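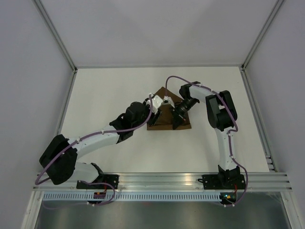 Figure 1. Two-arm cell with both grippers at the box, brown mat beneath.

Setup and Upkeep of the Ondley Two-Arm Cell
Sevim Saraç, Mohsin Malik
2 November 2022

1. Mechanical setup

The cell consists of two arms bolted through black mounting plates to one aluminum rail. The enclosure walls are light gray. Each base has a small circuit board below the rail, and each arm carries one purple cable from base to wrist.

When we took over the cell in August, the left arm drifted during long runs. Two of the base bolts had lost torque. All base bolts were removed, cleaned and retightened in a cross pattern, and the rail position of each plate was marked with a scribe line. The distance from the left scribe line to the end of the rail is 228 mm. This value goes into the configuration file and must be measured again whenever a plate is moved.

2. Cable routing

The original routing failed at the left elbow after up to 1000 cycles. The symptom was a communication fault on the wrist joint, always with the elbow near full extension. We replaced the cable and left a larger loop at the base. 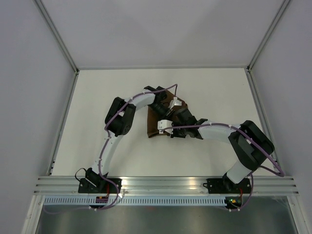
Ties on the upper link are closed only far enough to hold the cable in place. A tie pulled tight moves the bending load to the next joint, and the fault comes back there. After any change of routing, both arms are jogged slowly through their full range with the grippers open before a program is started.

3. Homing and checks

Homing is done one arm at a time, left first, with the other arm folded back. Joint 6 on the right arm has to be homed twice after a power cut. We did not find the cause. Malik suspects the encoder battery, and a spare has been ordered from Dusen.

Base bolts and cable ties are checked after every 17 hours of operation and entered in the cell log.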